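From: Leonilde Magalhães
To: Fostmont allotments list
Date: Sep 3, 2019
Subject: Re: Seed swap, a proposal for the new system

Patricio Miranda wrote:
> Hello all,
>
> After the muddle in January I've had a think about how we run the
> seed swap. Louro use a points scheme on their site and by all
> accounts it goes very well. You bring a packet, you get a point.
> Rare varieties earn 2 points. At the end of the year any points
> left over roll on. Belmiro has offered to keep the tally on his
> computer. I reckon it would cut out the grabbing and get more
> people saving their own seed. We could start this autumn if there
> are no objections.
>
> Patricio

Well, I have some objections, so I'd better get them in.

First, "by all accounts". Whose? I know two people with plots at Louro and one of them had never heard of the points scheme. The other had heard of it and had 9 points she couldn't spend, as everything left on the table was marrow. If there is somebody over there who has kept figures from before and after, I'd like to see them. If it's only that the man who thought of it is pleased with it, that is a different sort of evidence.

Second, who decides what is rare? Yanling Guo brought those long purple beans last time and I'd call them rare, in that I had never seen them before. She tells me her whole family grows them and can't get rid of them. Meanwhile the Kotska tomato, which everyone fights over, is in every catalogue going. I can see us spending the first hour arguing about 2 points against 1, and I would sooner spend it looking at seeds.

Third, and this is the one that bothers me most, a point for a packet rewards packets. It says nothing on whether the seed is any good. I sowed five lots from the last swap and had nothing from two of them. One was parsnip, with no year written on it, and anyone who grows parsnip knows what old seed is like. Under the new scheme the giver would have had a point for that. Squash is worse, as you don't find out it has crossed until you have a bed full of something you can't eat.

I'd also like to know where the extra seed savers are meant to come from. People don't save seed because it is fiddly and they want the ground cleared for the next thing. I don't believe a number on Belmiro's computer changes that (no offence to Belmiro, who keeps a very neat tally).

What I would try, and it costs nothing, is that every packet has the name of the plant, the year it was saved and the plot it came from. No year, it doesn't go out. Then sort the table by sowing month instead of the great heap we had, so people aren't leaning over each other. A plain set of pigeonholes would do it.
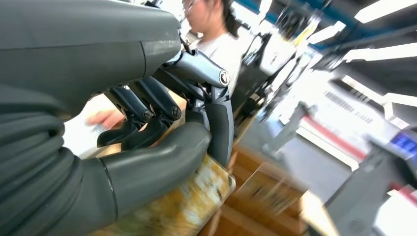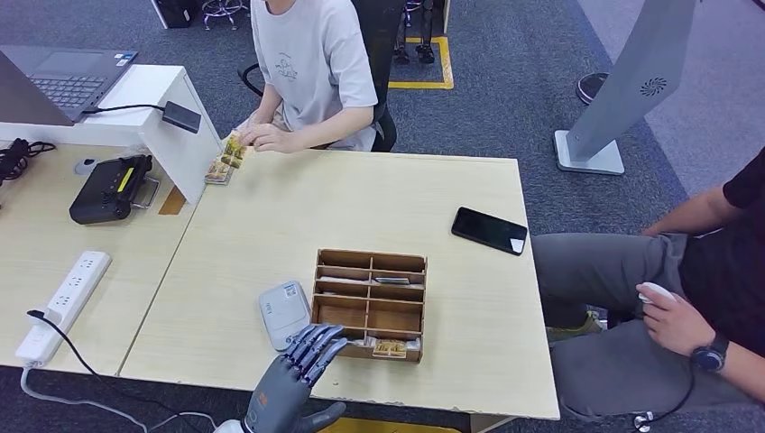
Second one shows the sort of divided box I mean, two columns of four.

Mafalda Brandão asked me on the path whether I was against swaps altogether. I'm not. I got my best leeks out of one. I'm against adding a layer of sums to a thing that went wrong because the packets weren't labelled and the doors opened late.

As for the Trarkine germination trays that somebody suggested we buy so we can test everything first, damp kitchen paper and a saucer have done me for years. If anyone has tried both with seed from the same packet, tell us what came up. Otherwise I'd keep the money for the water butt.

Could we hear from people who came last time before this is treated as settled? Patricio, "no objections" on a list where half of us only look once a month is not much of a vote.

Leonilde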